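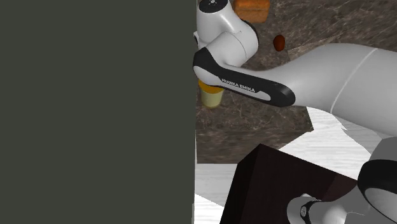
When Sunita Kushwaha came to Ravau seven years ago, she did not speak the local language and she knew only one person, her aunt. Today she teaches evening classes for adults who want to learn to read. We met on Monday in the small room above the bakery where the lessons take place.

"My first student was a man who drove a bus," she tells me. "He knew all the streets by heart, but he could not read the signs. He was very ashamed of this and he asked me to close the curtains."

Since then, 284 people have finished the course. The lessons are free, and the school books come from a small publisher, Lavel, which prints them on cheap paper. Kushwaha does not like these books very much. "The texts are for children – a cat, a ball, a birthday. My students want to read a rent contract."

So in December she started to write her own texts. There are 22 of them now, about doctors, landlords and phone bills. One is a love letter, and it is the most popular.

I ask her if people often give up. She thinks for a while before she answers.

"Yes, in the third week. The letters are finished and the words begin, and it becomes slow. I call them at home. Some are angry with me – but many return."

Next autumn she wants to open a second class in Kariuki, where her aunt now lives. The room is already found, and she is still looking for chairs.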